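Plullell reissue: track order and liner credits

registry_desk
Members are advised that the Plullell reissue is now shipping from the Mernik label. The set contains 13 songs, of which 11 appeared on the original album. The remaining two are live recordings from the Curnness residency. Please keep discussion of the track order in this thread.

halfstep_low
Thank you for the notice. I must register an objection to the order. The original second side opened with the slow piano number, and the reissue moves it to the end. The album was written as a sequence, and the label should have left it alone.

registry_desk
The label's notes state that the new order follows the band's own set list from that October. Members may weigh that as they see fit.

ostinato_b
A set list and an album serve different purposes. I agree with halfstep_low on the piano number. I do not agree that the live recordings are unwelcome extras, as was suggested in the earlier thread. The second one runs over 10 minutes and is the best performance the band left on tape.
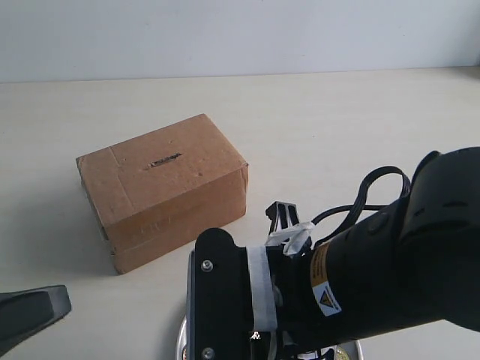 Cardboard box on a tabletop.

With regard to the credits, the booklet lists Huet as the studio for the whole album. My original sleeve names Huet for side one only. Could another member please check an early pressing?

curbside_mono
I have an early pressing. It gives Huet for side one and no studio at all for side two. The new booklet may be correct, but it does not cite a source.

halfstep_low
In that case the entry in our discography should remain unchanged until the label replies.

registry_desk
Agreed. The entry will stand as it is. A written inquiry has been sent to Mernik regarding the side two credit.

Related threads
Curnness residency: known recordings
Mernik catalog numbers, corrections
Mono and stereo pressings compared
Rules for discography entries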